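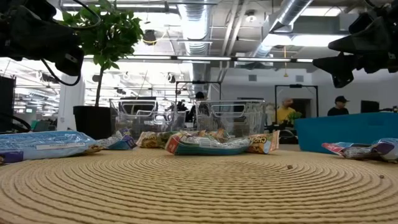 古い文芸誌に載った無署名の随筆の筆者を調べる方法

栞と紙魚
2020年1月
Plassteadで出ていた文芸誌「Groranlow」の合本を古書店で買いました。全2巻のうちの下巻で、616ページあります。終わりのほうに、詩人の旧宅を訪ねた無署名の随筆が載っています。庭の果樹や墓地までの道がかなり細かく書かれていて、筆者は地元の人ではないかと思っています。
目次にも題名しかありません。上巻は持っていません。こういう場合、筆者はどこから調べればよいでしょうか。英語は辞書があれば読めます。現地に行く予定はありません。

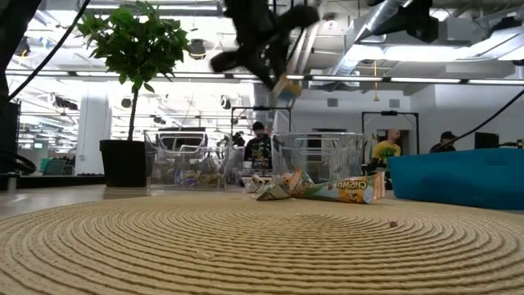
丸い編みマットと菓子の包装

古雑誌係
まず上巻を探してください。当時の合本では、下巻の目次で名前を省いていても、上巻の巻頭に寄稿者一覧をまとめて載せていることがあります。一覧が頭文字だけの場合もありますが、手がかりにはなります。
次に、同じ号のほかの記事を見ます。連載の一回分であれば、前後の号に署名があるかもしれません。合本にするとき各号の表紙や広告ページは外されることが多いので、表紙にだけ名前が出ていた可能性もあります。合本でない原本を持っている図書館が見つかったら、表紙の複写を頼めるか聞いてみてください。
問い合わせには、誌名、巻、ページ、随筆の題名、最初の一文を書いておくと話が早いです。私は以前、巻数を書き忘れて二往復余計にかかりました。

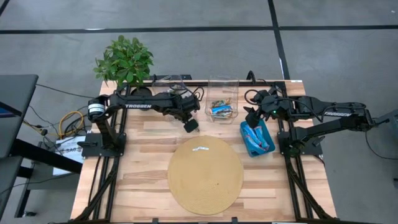

木の天板と「TROSSEN」のアーム

Jinora
その時代の女性の書き手は無署名が多いです。たぶん女性だと思います。

川べりの書庫
上の方の推測だけで性別を決めるのは早いと思います。無署名の理由は雑誌によって違い、編集者が自分で埋め草を書いたときに名前を出さない例もあります。
私なら地元の新聞を見ます。雑誌の新しい号が出ると、内容紹介の短い記事が載り、そこに筆者名が書かれていることがあります。随筆がのちに単行本に入っていないかも確認してください。題名は変わりやすいので、本文の中の珍しい言い回しで全文検索をかけるほうが当たります。読み取りの誤りがあるため、語を変えて何度か試してください。

栞と紙魚
ありがとうございます。随筆は下巻の73ページ分をまとめた付録の中にあり、号の番号がはっきりしません。とりあえず上巻の所蔵を調べて、図書館に表紙の件を問い合わせます。新聞はそのあとに見てみます。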